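Operators Wanted to Record Examples for Household Robots
Part-time, on site, Skurkow building, second floor

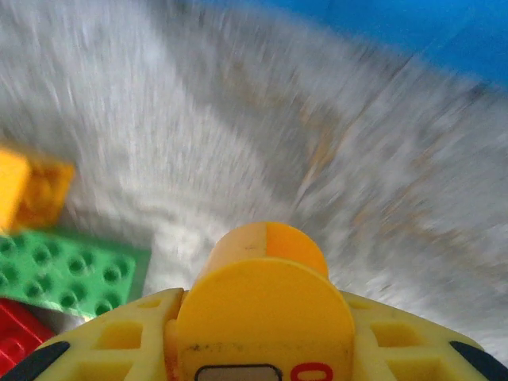
Tarkitz is hiring part-time operators to record examples for a robot learning system. You guide a gripper by hand through short household tasks and the system learns from the recordings. Most of the work in the first months is tidying: picking things up off floors, rugs, beds and shelves and putting them where they belong. The objects are ordinary ones, such as chunky toy bricks in yellow, green and red, kitchen tools, socks and paperback books. The software that trains on the recordings is called Kiltero. You do not need to know how it works.

We have 1156 recordings of the tidying tasks so far and need many more, done by people with different hands and habits. Operators who have never worked with robots are welcome.

What you will do
Set up a room from a printed card that says which objects go where.
Carry out the task with the gripper, at a normal pace, start to finish.
Mark each recording as good, failed or unsure. Failed ones are kept, so please mark them correctly.
Reset the room and repeat with the next card.
Wipe down the gripper and change worn finger pads at the end of a shift.
Write a line or two in the shift log about anything odd.

A practiced operator makes nearly 40 recordings in a shift. New people make fewer, and there is no bonus tied to the number. Rushed recordings are hard to use.

What we ask for
You are 18 or older and allowed to work in the United States.
You can kneel, bend and reach low surfaces for much of a four-hour shift. Knee pads are provided.
You can hold a light tool out in front of you for several minutes at a time.
You read and write everyday English.
You can commit to at least two shifts a week through the end of October.
Left-handed applicants are encouraged to apply. Nearly all of our recordings so far are right-handed.

Training
Training takes two paid shifts. The first covers handling the gripper, grasping small and soft objects, and using the recording screen. On the second you work through a set of practice cards next to an experienced operator, who goes over your recordings with you afterward. If you find the work is not for you at that point, you are still paid for both.

Pay and hours
Operators are paid by the hour, at the same rate during training. Shifts run mornings and afternoons, with a paid break in the middle. Payroll is handled by Hubmann, and the contract will come from them. Parking behind the building is free. The elevator is on the loading dock side.

Privacy
The recordings show the objects, the surfaces and sometimes your hands. No sound is kept. You will sign a release form before your first shift.

How to apply
Fill out the form on the Tarkitz jobs page and quote reference 261. List the shifts you could work and whether you are left- or right-handed. A resume is optional. Applications close June 8, 2021. We reply to everyone, usually within a week.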